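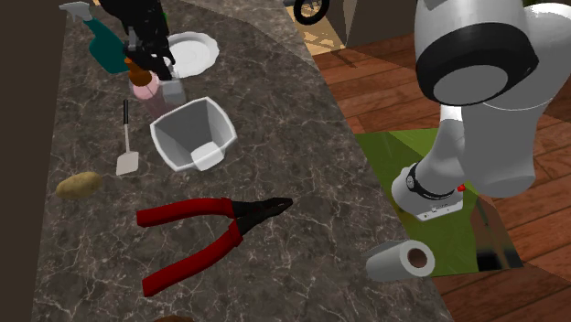

Okay, week four, and we've finally reached collecting demonstrations, the part of the course I like best (and the part that eats your evenings, sorry!). A policy can only copy what you show it, so before you record anything, decide what the task is and write it down in one sentence. "Put the pliers in the white bowl" is fine. "Tidy the counter" is hopeless for a first set - does the potato count as mess? Does the spray bottle get stood up or left on its side? Two people will answer differently and your data will pull both ways.

For the Zonia assignment each pair records 90 demos in simulation. Shuffle the object positions between runs, and please vary how you approach the grasp too. Last year's class handed in 3,853 episodes, and a big chunk of them came at the object from the same direction, so guess what the policy learned.

Keep your failed runs, just put them in their own folder. Stavros Pappas has the upload script, and he'd like everything in by 900 MB per pair, zipped.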